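Mesa Brurkico da Stellow: três meses de uso num escritório partilhado

Andava há muito tempo a adiar a compra de uma mesa nova para a zona comum do nosso escritório, e quem já passou por isto sabe como é: toda a gente tem opinião, ninguém quer medir nada, e entretanto a mesa velha vai abanando cada vez mais. A nossa abanava tanto que havia quem pusesse um pacote de açúcar dobrado debaixo de uma das pernas (e o pacote, claro, acabava sempre por se romper). Em março lá me decidi e encomendei a Brurkico, da Stellow, com tampo cinzento-escuro e pernas de metal brancas. Prometi a meia dúzia de colegas de outros escritórios que escrevia umas linhas quando já tivesse opinião formada, e cá estou eu, finalmente, numa terça-feira à tarde, sentada à dita mesa.

Começo pelo preço, que é o que me perguntam logo. Paguei 1 155 reais, com entrega incluída, comprada através da loja da Gesatis. Não é barata para o que parece ser à primeira vista, uma mesa retangular sem gavetas e sem grandes enfeites, mas eu tinha visto outras muito parecidas por 2 000 e não lhes encontrei vantagem nenhuma. A versão com tampo claro custava o mesmo. Fiquei muito tempo indecisa entre as duas e ainda bem que fui para a escura, porque o nosso chão é de madeira num tom quente, a parede de trás é de tijolo vermelho, e um tampo claro ali no meio ia ficar um bocadinho perdido.

A montagem correu bem, com um senão. As instruções falam em 30 minutos e eu precisei de 60, sozinha, com uma pausa para o café pelo meio. As pernas vêm separadas e os parafusos vêm todos no mesmo saquinho, os compridos e os curtos misturados, e é preciso muita paciência para os separar antes de começar. Façam isso, a sério! Eu não fiz, pus dois curtos onde deviam ir compridos e tive de voltar atrás. A chave que vem na caixa serve, mas é pequenina e ao fim de um tempo magoa a palma da mão. Se tiverem uma chave melhor em casa, levem-na.

Agora o uso de todos os dias. O que mais me agrada é a estabilidade. Escrevo à mão, apago com força, apoio-me nos cotovelos (eu sei, eu sei) e a mesa não se mexe. As pernas brancas também dão um ar mais leve ao conjunto, e numa sala comprida como a nossa isso nota-se. Com uma cadeira de escritório preta em cada ponta, das de encosto alto e apoio de cabeça, ainda há bom espaço para as pernas, e as cadeiras rodam sem andarem sempre a bater no metal. Duas pessoas trabalham ali à vontade. Três também, desde que uma delas não seja das que espalham papéis – e temos cá pelo menos uma dessas, que por acaso sou eu.

O tampo é que me deixa dividida. A cor é linda, um cinzento fechado que faz sobressair tudo o que se lhe põe em cima. Levei para lá uma jarra branca com flores artificiais cor-de-rosa pálido e um vasinho branco com uma planta minúscula, e ficaram com muito mais graça do que em cima da mesa antiga. Um livro aberto também se lê bem ali, sem reflexos a incomodar, mesmo com as luzes do teto todas ligadas. Só que o pó vê-se imenso. Imenso! Passo o pano de manhã e a seguir ao almoço já me apetece passar outra vez. As marcas dos dedos saem com um pano húmido, mas as das chávenas pedem alguma insistência, e por isso comprei umas bases de cortiça que resolveram o assunto.

Outra coisa que me fez falta foi uma passagem para cabos. Não há furo nem calha, e quem liga um portátil tem de deixar o fio cair pela borda. Escrevi à Stellow a perguntar se havia algum acessório e responderam-me com simpatia que existe uma calha de encaixe chamada Nzioka, vendida à parte. Ainda não a comprei, portanto não posso dizer se vale a pena.

Quanto ao desgaste, passados estes três meses não tenho queixas. Os parafusos precisaram de um aperto ao fim de duas semanas e desde então não voltei a mexer-lhes. A tinta das pernas continua branquinha, tirando uma marca perto do chão que desconfio que foi obra do aspirador. Dou-lhe quatro estrelas em cinco. A estrela que falta é pelo pó e pelo saquinho dos parafusos, e voltava a comprá-la sem pensar muito.
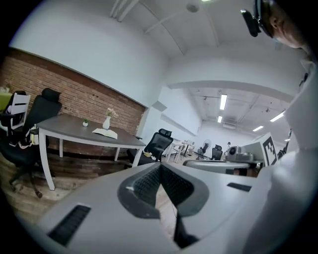

Kipchumba Makokha: Tenho a mesma mesa há um ano, mas com o tampo claro, e olhe que o pó também se vê, só que vê-se menos. As marcas de chávena, essas, são iguaizinhas. A calha Nzioka comprei-a e prende bem, mas tira espaço aos joelhos de quem for mais alto. Sabe se a Gesatis vende só o tampo? Gostava de trocar o meu pelo escuro e aproveitar as pernas.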